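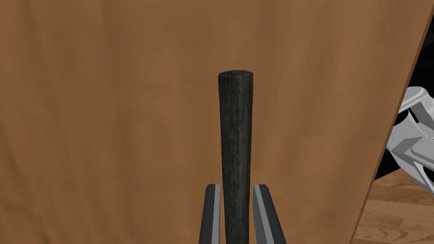 Clestex 773 Penetrating Oil for Interior Wood

Finishes & Coatings / Oils / Interior

Clestex 773 is a one-part oil for bare or previously oiled wood indoors. It soaks into the surface and cures there, leaving a low sheen and a grain you can still feel with your hand. Joiners use it on wall panels, doors, shelves and stair parts. It also does well on tool handles, broom handles, walking sticks and other small pieces that get gripped every day.

The oil is made by Protard and sold in the United States by Boldale. It comes in clear only. If you want a tinted finish, stain the wood first with a water-based stain, let it dry overnight, and oil over it the next day.

What it does to the color

Clear oil is not colorless on wood. Pale woods go slightly yellow, red and orange-brown woods get deeper, and very dark woods change the least. A damp rag wiped across the bare wood gives a fair preview, although the cured oil is usually a shade lighter than the damp patch. Always oil an offcut before a whole wall. End grain drinks more than face grain and will finish darker unless it has been sanded one grade finer.

Veneered panels can be oiled as long as the face is real wood and has no factory coating. Put a few drops of water on the back of a door or some other hidden spot. If the water still sits in beads after a couple of minutes, the panel is sealed and the oil won't go in. Printed and melamine-faced boards can't be oiled at all.

Preparing the wood

Old varnish has to come off completely. Sand to 150 grit on large surfaces and 180 on anything that will be handled. Going finer than 220 closes the surface and the first coat will sit on top. Vacuum the dust and then wipe with a dry cloth. Tack rags with wax in them leave streaks that only show up after the second coat.

Weathered wood needs a little more thought. Gray fibers on an old handle can be sanded back to fresh wood, or you can leave the gray and only knock off the loose bits with a nylon pad. The oil will take either way. Left gray, the piece goes quite dark, close to charcoal, and the small cracks along the grain stand out. Many people like it. Check for real damage before you decide: a crack that opens when you flex the handle is a reason to replace it, and oil will not glue it back together.

Applying the oil

Stir the can. Don't shake it. Work in a room above 55°F with a window open.

Put on a thin first coat with a short-nap roller, a brush or a lint-free cloth. On panels, work the full height in one pass and keep a wet edge. Wait fifteen minutes, then wipe off everything that has not gone in. This is the step that most complaints trace back to. Oil left standing on the surface stays tacky for days and picks up dust, and it has to be scrubbed off with mineral spirits.

The second coat goes on after an overnight wait. Use about half as much oil and wipe it off the same way. Two coats are enough for walls and doors. Handles, shelf edges and stair rails should get three.

Round pieces are easiest to do with a folded cloth held around the wood and drawn along its length. Stand them upright to dry — a bucket of sand holds most handles well enough — and oil the bottom end last. Ends should never be skipped, even the one that goes into a socket, unless it is going to be glued.
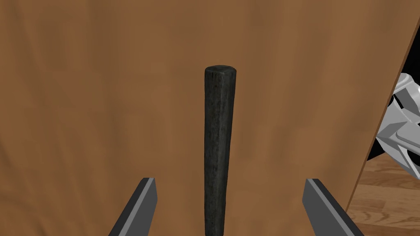
Drying and curing

In a warm room the surface is dry to the touch in nearly six hours. Light use is fine the next day. Full cure takes longer, and until then keep water, hot cups and adhesive tape off the finish. Painters often tape off a freshly oiled panel to do the trim beside it and pull the sheen off in a strip. Paint the trim first.

Cool rooms slow everything down. On jobs in February, with the heat off in an unfinished house, allow an extra day between coats.

Oily cloths

Cloths soaked with this oil can heat up and catch fire on their own. Spread them flat outdoors until they are stiff, or put them under water in a metal can with a lid. Do not leave them in a pile, a pocket or a trash bag. This applies to sanding dust from fresh oil as well.

Care and touch-up

Dust with a dry cloth. For marks, use a barely damp cloth and a little mild soap, then dry the spot. Skip furniture polish with silicone in it, since later coats of oil will not take over it.

Scratches can be repaired locally. Sand the spot lightly along the grain, dab on oil, wait, wipe, and feather the edges with what is left on the cloth. The patch may look different for a week or two and then blend in. Handles in regular use usually want a fresh coat once a year.

Sizes and storage

The oil is sold in pint, quart and gallon cans. Pints are also packed in cases of six for shops. Coverage depends so much on the wood that we would rather you oil a test area, measure it, and work out the quantity from there. Open-grained oak can take twice what maple does.

Keep the lid tight and the can away from frost. A skin on top can be cut out and thrown away, and the oil under it is still good as long as it pours. If it has gone thick like syrup, do not thin it. Buy a new can.

Not recommended for

Exterior siding, decks, shower walls, cutting boards, or wood that has been treated with wax. Teak and other naturally oily woods dry slowly with this product and should be wiped with solvent right before the first coat.

Questions before ordering

Technical questions go to Orhun Avcı at the Boldale counter. For large wall jobs, Ľubomír Štěpánek handles samples and can oil a piece of your own panel if you send one in — at least the size of a sheet of paper, unsanded, with the species written on the back. Samples are returned with one half oiled and the other half bare.

Opened cans can't be returned. Unopened cans can be brought back with the receipt.

Page updated 2023-01-14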